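The Joy of a Sorted Marker

I love a craft table at its messiest, with greens and pinks pointing every which way and the light blues always rolling off on their own. I also love the ten minutes after.

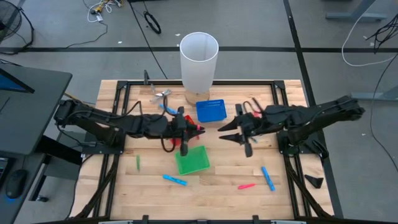
So start by pulling all the colors together, then give each basket a family. Small plastic ones are perfect, and red, blue and green are plenty!

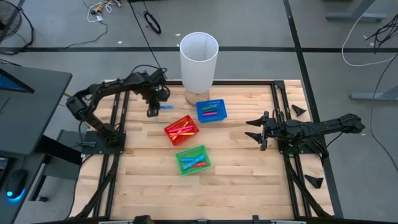
Markers in mesh baskets on a maple butcher-block top.

Don't fuss over perfect groups. Twelve to a basket is my limit, any more and you're digging. 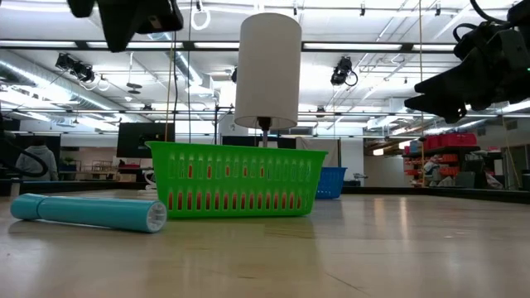

WOMSTEAD, June

Readers here keep asking what to do with strays. Mine get a basket to themselves until the next big sort.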